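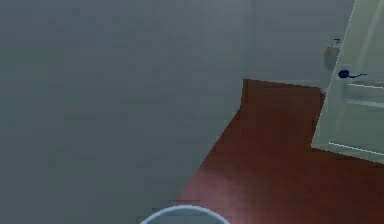

June 1, 2020 - doors

Up early, tea, straight into the sim before the call with Dukent. White door open again at the start of the run, blue lever handle on it, grey wall hogging most of the view. Fiona's draft rule for doors is still one line: "stop, look, go." Useless. Stop where? Look at what?

Rewrote it before breakfast. Mine says:
- door state gets logged at the start of a run, open or shut, no blanks
- no driving through until the edge of the door AND the floor past it have both been in view
- anything standing on the floor near the doorway is an obstacle, even if only the rim shows. White round thing low down in the view this morning, bin or bucket, whatever. Counts.
- lever handles and knobs get separate test sheets

Ruairi wants the last one gone. Says it doubles the paperwork. Yes Ruairi, it does. Two sheets. He'll live.

Sent to Jeanie for the wording, she hates "must" next to "should" in the same paragraph and she's right. Going with "must" all the way down, and anything that's only a "should" goes in the notes at the back. Orhun had already replied by the time I'd got my shoes on. He wants run 2808 kept as the reference run for the whole section. Fine by me but then it needs a proper name and somebody has to freeze the settings. Wrote FREEZE SETTINGS on my hand. Washed up, forgot, wrote it again.

Call was long. Dukent asked if our rules would hold for the Grabner base too. Said I'd check. Have not checked.

Skipped lunch, had the end of the loaf standing up.
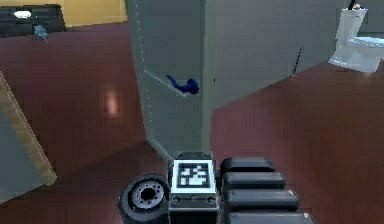 later - tags and clearances

Afternoon all on the looking-down view. Tag square in its grey housing, wheel on one side, the black segmented part on the other. That's the bit I want in the standard: the tag on the base must be readable in full before any run counts. Half a tag, no run. Quyên agreed at once, which worried me, then she sent 4 comments.

Best one: we say "keep clear of furniture" and never say what clear is measured from. Wheel? Housing? The arm if it's out? She wants the widest point of the robot as it is at that moment. Going with hers. Means redoing the table, ugh.

Also small stuff near edges. There's a little white thing on top of the dark furniture and something on top of the toilet tank too, and the draft says nothing at all about objects up on things. New line: no contact with a surface that has anything sitting on it unless the task names that object. Might be too strict. Leave it strict til March, then see who's complained.

And reflections!! Pale patch on the red floor in both views. Rule now says a bright patch must not be logged as an object on one view alone. Fiona will say it's obvious. Obvious things go in, thats the point of writing them down.

Still to do: Grabner question. Clearance table. Ask Gadby who signs off the final copy, Jeanie or me. Settings, see hand.

Rang Mum, she's got the beans in. Bed far too late, window open.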